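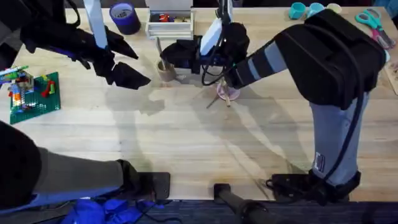 4.2 Support and containment among small household items

The Bedix vocabulary separates the name of an object from the way it is supported. Names are drawn from a closed list of 55 everyday categories, which includes tableware, cooking sticks, tape, small boxes and stationery. Support is recorded as a relation between two objects or between an object and the table. The collection used in this section has 1,588 views of tables and counters, with 2,662 relations between small items. Relations between a small item and the bare tabletop are stored separately and are not part of that total.

Long, thin items account for most of the disagreement reported in Section 4.1. A cup, a dish or a box normally has one broad face in contact with the surface, and its relation can be assigned without looking at its neighbors. A skewer laid across a dish has at least two points of contact. If one end touches the tabletop and the shaft crosses the rim, neither "on" nor "in" is an adequate label. Earlier releases of the vocabulary assigned such cases to "in" whenever any portion of the item lay over the opening of the vessel. This inflated the count for shallow dishes and made them look like deep containers in the co-occurrence tables. In the current release the label is "leans across", and it takes two arguments, the vessel and the surface.

The same item in a narrow cup receives a different label. A stick whose lower part is below the rim and whose upper part extends beyond it at an angle is marked "in, protruding". The angle is not measured. Washington Bezerra tested an earlier scheme with separate codes for shallow and steep angles on the Damasceno subset, but the two codes were applied inconsistently and were merged. The depth of the vessel was also dropped as an attribute, as it can seldom be read from a side view.

Rolls of tape need their own rule. A roll has two stable poses, flat on its side wall or upright on its outer band, and the everyday word "side" is used by annotators for both. The guide therefore replaces "on its side" with "on edge" for the upright pose and "flat" for the other. Tape on edge is coded as standing even when a neighboring object is close enough to stop it from rolling. In Figure 3 the roll of blue tape on the far side of the table is on edge, and the red and purple objects are contained by the white caddy. The handle of the caddy is treated as part of the box and does not form a separate region. 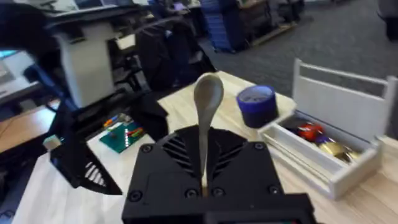
Boxes with low sides present a further difficulty. Their contents are often partly hidden by the wall nearest the viewer, and color may be the only property that can be recorded with confidence. Annotators were instructed to enter a color and the class "item, unresolved" in such cases. Groups of similar pieces were entered as a single cluster when the boundaries between them could not be traced. Guessing a category from the other contents of the box was not permitted. Éabha Hayes reviewed the unresolved entries in November and reassigned those for which a second view of the same box gave a clear outline. A reassigned entry keeps its original code in a secondary field.

Utensils with a distinct head and handle are given an orientation in addition to a relation. For a spoon, the orientation is the direction of the bowl relative to the handle, coded as up, down or level, with a separate entry for the side toward which the bowl opens if this is visible. Orientation is assigned independently of support. A spoon that is held upright and a spoon that stands in a cup share the code "bowl up" and differ only in the relation field.

Each view was labeled by 3 annotators. Where two agreed, their label was accepted and the third was retained as a variant. Where all labels differed, the view was returned with the relevant page of the guide and labeled again after a pause of at least one day. Views that remained unsettled were marked "open" and excluded from the tables in Section 5. Most of the open cases involve a thin item and a shallow vessel of similar color to the table, and pale wood surfaces are overrepresented among them.

The category list was compared with the Carasano and Vandstead inventories before labeling began. Both treat skewers, chopsticks and stirring sticks as separate classes.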